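Is It Gray or Is It Blue?

Some colors are easy to name. A ripe tomato is red. Dark gray is harder. Two people can look at the same gray surface and one of them will say it is blue.

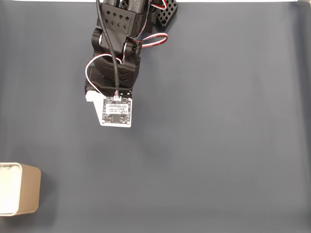
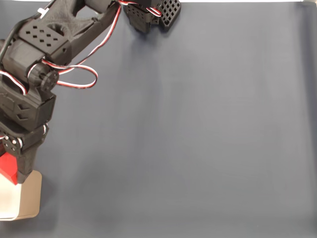

A big dark gray surface, with a thin strip of white along the top.

LUNDTON, October 2023
By Noelia Villalobos

What would you call this color? Slate gray is a good name for the first picture. Slate is a kind of rock that splits into flat sheets, and people have used it for roofs and for chalkboards. A lot of slate is gray with a little blue in it.

In the second picture you might say blue-gray. Look at the middle and then at the right side. The middle is a bit lighter and more blue. The right side is a bit darker.

Where color comes from

Light lands on a thing, and part of that light bounces off and goes into your eyes. White paper bounces back most of the light. Black paper keeps most of it. Gray is in between. A dark gray surface keeps a lot of light and sends back a little of every color.

If it sends back slightly more blue than red or yellow, you see blue-gray. The difference can be very small. Your eyes are good at noticing it, but only when there is something to compare it with. That is one way the white strip helps. Cover it with your finger and see if the gray seems to change.

The light matters too

Light from a window on a cloudy day has more blue in it. Light from an old-fashioned bulb has more yellow and orange. Carry a gray sock from the kitchen to the window and it may look like two different socks. Painters know this well. Before they paint a wall gray, they often put a small patch on it and look at it in the morning and again at night.

Shiny and matte

A surface that does not shine is called matte (say "mat"). Under a microscope, a matte surface is bumpy. Light hits the bumps and goes off in all directions, so you don't get one bright spot. A shiny surface is much smoother, and it sends light off mostly in one direction. This is why you can see a lamp in a spoon but not in a wool blanket.

Wrinkles and shadows

Wrinkles are easy to miss on a dark surface. The second picture has some faint ones. You see a wrinkle when one side of it catches more light than the other.

There is a shadow in the second picture as well, under the part near the top. It has soft edges. A shadow gets soft edges when the light comes from a wide area, like a window, or when the thing making the shadow is held up away from the surface. Hold your hand flat on a table and lift it slowly. Watch the edge of the shadow.

Try it yourself

You need 3 gray things from around your home. A sock, a stone and a page from a newspaper will do.

Put them side by side on a sheet of white paper. Which one looks the most blue? Does one look a little brown or green?

Now move them to another room and look again. Write down what changed.

Last, put them on a dark shirt. Most people find that the grays look lighter there, even though the things are the same.

Words to know

Matte: not shiny.
Slate: a gray rock that splits into thin, flat pieces.
Shade: how light or dark a color is.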